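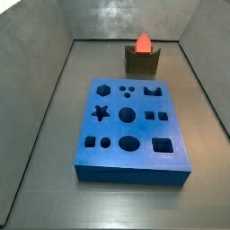

A blue foam block with recesses of several shapes.

On the Re-shelving of the Prendergast Papers

Readers who use the local history room at Vudside will have noticed that the Prendergast papers were withdrawn at the beginning of July. They are now available once more. As I had charge of the work, I have been asked by several regular visitors to set down what was done, and this blog seems the proper place for it.

The collection comprises 1243 items, most of them letters and estate accounts. It had been arranged by size. Large sheets were kept in the plan chest, small ones in boxes, and anything bound went on the open shelves. The practice saved space, but a letter and the map enclosed with it could be found in different rooms, and the handlist recorded neither the separation nor the reason for it.

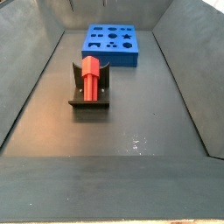

The first decision was whether to restore the order in which the papers had left the house at Plolalmont. Kathleen Heffernan, who prepared the original handlist, was of the view that this could be done from the pencil numbers on the reverse of each sheet. She was correct in the case of the letters. The accounts had been numbered twice, by different hands, and the later sequence has been followed throughout.

Oversized maps remain in the plan chest. A card now stands in each box at the point where a map belongs, giving the drawer and folder. There are 97 such cards. Readers are asked not to remove them, even when the map itself has been brought to the table.

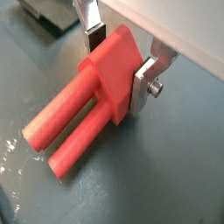
Access and Ordering

Items may be ordered in person until four o'clock on any open day. Orders for Friday should be placed the day before, as the Floltesville store is not staffed that morning. No more than one box will be issued at a time. The former references will be accepted until the printed concordance is ready, and Niall Ritchie has kindly agreed to check it against the shelves.

Copies of maps can be supplied at the usual charge. Requests for photography of the bound accounts are being declined for the present, the spines of the earlier volumes being weak.

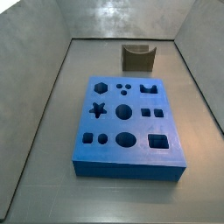 Vudside Notes, No. 60

I should add a word on the rent books, which were omitted from the previous handlist altogether. They run to 400 leaves and have been placed at the end of the collection under a reference of their own. The index of tenants is complete only as far as the letter M. I hope to resume it in the autumn, and corrections to the entries already made may be left at the desk.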